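Workshop notebook: furniture and finishes
April 25, 2019
Subject: water-based clear finish on light table tops, second series

Purpose. The first series, closed in March, left two matters open: whether Ravex should be thinned for the second coat, and whether the Evia sealer is needed at all on boards that have already been stained. The present entry covers both. Requests for replacement tops continue to come from the Major building, and a settled method is wanted before the next batch is cut.

Preparation. All boards were taken from the same delivery and stored flat in the finishing room for 21 days before work began. Faces were sanded to 180 grit and edges to 240. Dust was removed with a vacuum brush and then a barely damp cloth. The tack cloths used in the first series were not used again, as they had left a faint greasy bloom on several boards. One board was rejected for a split running in from the end grain and has been put aside for jig work.

Stain. Jesuma light stain, wiped on with the grain and wiped off after five minutes. The tin was a new one. Its colour is slightly warmer than that of the old tin, and colleagues matching earlier work should make a test piece first. Stained boards were left overnight with the window closed and the extractor on low.

Coats. Three groups were prepared.

Group A: sealer, then two coats of Ravex, unthinned.
Group B: no sealer, two coats of Ravex, unthinned.
Group C: no sealer, first coat unthinned, second coat thinned with up to 3 per cent water.

The foam roller gave a fine stipple on every board in Group B and was given up after the first coat. All later coats were laid with a wide synthetic brush, loaded lightly and drawn once along the full length. Drips at the rounded edges were the chief fault. They form late, after the face has begun to set, and brushing them out at that stage drags the film. The better practice was to finish the edge first, wait a few minutes, and then coat the face, stopping the brush just short of the curve.

Between coats the boards were rubbed down with a worn grey pad. Group A cut cleanly to a white powder. Groups B and C clogged the pad near the ends of the boards, where the wood had taken up more finish.

Results. Water left standing for an hour made no mark on Group A. On Group B it left a pale ring which had gone by the following morning. Group C behaved as Group B, although its surface was the most even to the eye and the most pleasant to the hand. Hot mug test: slight dulling on all three groups, worst on C. Pencil scratches could be seen on all boards under a low lamp.

The older tops already in use remain the standard for colour, and the new stain should be judged against them in daylight. 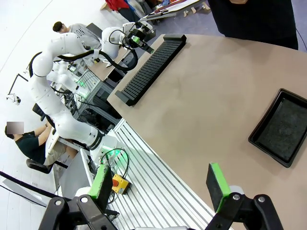
Beige table top with rounded edge; black tray and toothed rack on the surface.

Decision. The sealer is to be kept. Thinning of the second coat is not adopted for table tops, but may be used on shelves and other vertical work where hot items are not expected. The job sheet, number 496, has been amended to say so, and the old sheet should be taken down from the inside of the cupboard door.

Outstanding. The mug test is to be repeated on Group A once the film has had longer to harden. The wide brush is shedding and a replacement has been requested. The Evia tin was found with its lid not fully pressed down; a skin had formed and was strained out through a paper filter before use. Remaining stain is on the lower shelf, marked with the date of opening.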